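3.2 Demonstration Collection

Demonstrations for the mug-hanging task were collected by teleoperation at two sites, Plunetti and Rivier, with 2000 episodes recorded at each for a total of 4000. Both sites used the same arm, gripper and controller settings. Operators were told to grasp the mug by its rim, bring the handle to the mug tree and release once a peg had passed through it. Other tableware was left on the table as distractors, and its layout was changed every six episodes.

Episodes in which the mug was dropped were kept and labeled as failures. They were left out of policy training but used to fit the success classifier of Section 3.4. Actions were logged as end-effector poses in the base coordinate system and synchronized with the camera streams using the Elex recorder. Figure 2 shows the workspace during an episode. 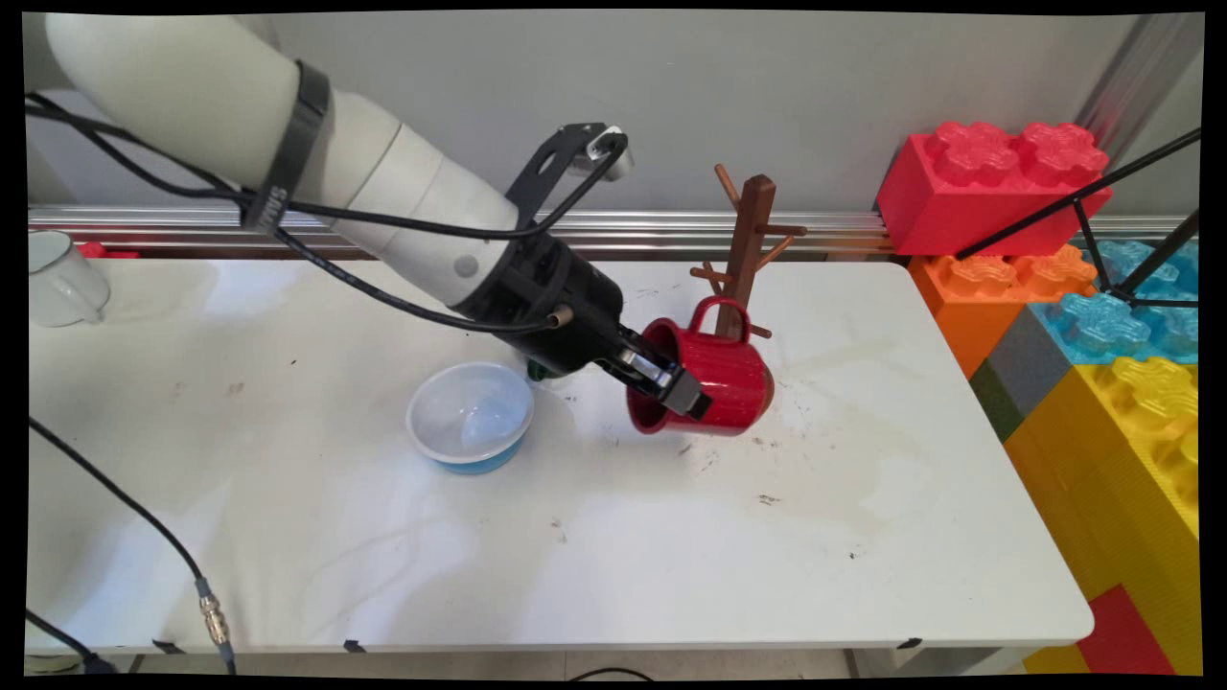

Figure 2. Mug-hanging task: the gripper holds a red mug by the rim beside the wooden mug tree.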